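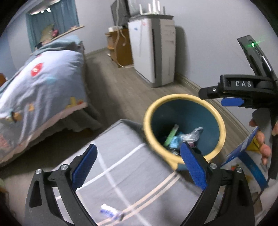 If you've been reading this column for a while, you know I'm a mess when it comes to betting totals. I fall in love with an over, I watch both teams punt for three hours, and I do it again the next Sunday. So when a guy who has bet nothing but football totals for 20 years agreed to talk to me (no name, that was the deal, and I'm sticking to it), I bought the coffee and let him go.

We met in Soltdale, where he's lived most of his life, at a diner he likes because the TVs stay on the weather. He had a spiral notebook with him, the cheap kind with the cardboard cover half off. I asked if that was his system.

"That's my memory," he said. "I don't have a system. Guys with systems are always selling you the system."

OK, fair. So how does a person end up betting only totals? He told me he started out on sides like everybody else, and he was bad at it. He grew up rooting for one team and hating another one, and he could never get that out of his head when he looked at a spread.

"I'd take my team plus the points every week and call it analysis," he said. "With a total I don't care who wins. I can sit there with my brother-in-law, he's screaming at the set, and I'm just hoping for a lot of running plays and a running clock."

He's an under guy, mostly, if you couldn't tell. I told him that sounded like a miserable way to watch football and he laughed so hard the waitress came over to check on us.

"It is! It's awful. You're rooting for fourth and one to get stuffed, every time. My wife won't watch with me anymore. She says I'm the only person in the house who claps at a holding penalty."

I wanted numbers, so I pushed him on last season. He flipped through the notebook and read it off: 126 bets, regular season and playoffs together. He wouldn't give me his record (I tried three different ways, I really did), but he said it was a winning year, and a small one, and that small is what a winning year looks like for him.

What he would talk about was the losing. He had a stretch in the middle of the season where he couldn't buy a win, and I asked what he changed.

"Nothing. Well, no, I took a week off. I went fishing up at my cousin's. But when I came back I bet the same size on the same kinds of games. If you start doubling up to get it back, you're done. I did that once, way back, and I had to sell a truck."

He bets 2 percent of his bankroll per game, and that's the ceiling. He doesn't have a special play he loads up on. I confessed that I had a "lock" last December that was a lot more than 2 percent of anything, and he just looked at me and put more sugar in his coffee.

Then we got into wind, and I think we were on wind for half an hour. Everybody bets rain and snow, he says, and everybody gets it a little wrong. You see flakes on the pregame show and you run to bet the under, and by then the number has already dropped and you're getting the worst of it. Snow can even help an offense, in his view, with the receivers knowing where they're going and the defensive backs sliding all over the place. Wind is what he wants.

"Wind takes away the deep ball and it takes away the long field goal," he said. "Now a coach gets to the 35 and he's got a decision to make. He goes for it, maybe he gets nothing. I love that. Give me a steady wind across the field and a coach who doesn't trust his kicker."

How early does he bet it? Depends on the forecast. He'll put half down when the number opens if he likes what he sees, then wait until the weekend for the other half. Sometimes the forecast falls apart and he's stuck with an under on a beautiful calm afternoon. He shrugged at that one. I would not have shrugged.

I asked him about domes and he made a face. He'll bet a dome game, but only when he thinks the market has gone nuts over a couple of shootouts. Two teams put up big scores on national TV, they play each other the next week, and the number comes out way up in the clouds. He calls those "hangover games," and he said if I was going to steal one thing from him it should be that. Consider it stolen!

We talked shopping around, too. He has accounts at a bunch of books, and he thinks most casual bettors give away more money by being lazy about the number than by picking the wrong side. Getting 44 and a half when the place down the street is hanging 44 doesn't feel like anything when you click the button.

"Then the game lands on 44 and you remember me," he said.

I do this all the time, by the way. I have one app I like, it has my card in it, and I take whatever it says. He made me open a competitor's app right there at the table and compare a preseason total, and sure enough, it was half a point better. I felt about two inches tall.

What about props? Not interested. Live betting? He tried it for a season and quit, saying it turned a three-hour game into three hours of tapping on his phone, and he was making decisions he'd never have made on a Wednesday with the notebook open. Parlays got me another look, and more sugar.

Before I let him go I asked what he's watching for in the fall. He wants to see which teams changed play callers and how fast they get to the line of scrimmage. He'll chart that himself in the preseason, with a stopwatch, second-stringers and all. He doesn't care about the scores in those games, only the seconds between snaps. And he'll sit out the first couple of weeks almost completely.

"Everybody's been waiting since February to bet football," he said. "Let them go first."

I paid the check. He left the tip, and he took the notebook with him, even though I'd been eyeing it the entire time.

Posted Sunday, July 5, 2026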